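# Comparing Two Finger Shapes on a Simulated Parallel Gripper

Project report, Bezawit Tilahun and Stela Lazăr

## 1. What we wanted to find out

Our group in the Drusness lab has used the same simulated arm and gripper for two semesters. The default fingers are flat plates. Last year's report said they did well with boxes and badly with anything tapered, but it only gave a few lines of results. We wanted proper numbers, so we ran the flat fingers against a second set with a shallow V cut into the inner face.

Both sets were tested in the Wusent simulator with the same controller. Only the finger mesh and the collision shape were changed between runs.

## 2. Setup

Each trial starts with several objects on a wooden table. The object to be picked is chosen by the script and the others are left in place as clutter. The arm moves to a pre-grasp pose, closes the fingers, lifts by 10 cm and holds for three seconds. A trial counts as a success if the object is still between the fingers at the end of the hold.

We logged joint positions, finger gap and contact force, and saved pictures from a camera on the wrist. The wrist view was the most useful for checking alignment – with the overhead camera the hand covers the part you need to see.

Most of the hand tuning was done on the white tapered bar. Its narrow end goes between the fingers, so a small error in the approach angle matters more than it does with a box.
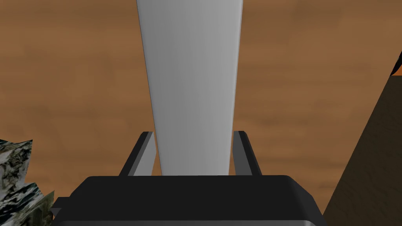 ## 3. Results

We ran 3,482 trials in total. After removing the ones where the physics became unstable or the planner returned no path, 2,783 were left. The flat fingers succeeded in 83 percent of their box trials, and the V fingers were close enough on boxes that we don't claim a difference.

The tapered bar was another matter. With the flat fingers it tended to rotate during the lift, and sometimes slid out before the hold began. The V fingers kept it straighter, but they needed a better centered approach. When the wrist was off to one side, one edge of the V touched first and pushed the bar away.

## 4. Problems

The friction value was copied from the Ait Brahim example files and we did not change it until September. It was too high, and all the early trials had to be run again. Those early trials are not in the totals above.

The V fingers also use a simplified collision shape, split into two convex parts. We have not checked how much this affects the contact forces.

## 5. Next steps

Stela is printing both finger sets for the real gripper in Rurnberg. Bezawit will rewrite the approach step so the wrist corrects its position before closing. The logs and finger meshes are in the project folder under `fingers_v2`.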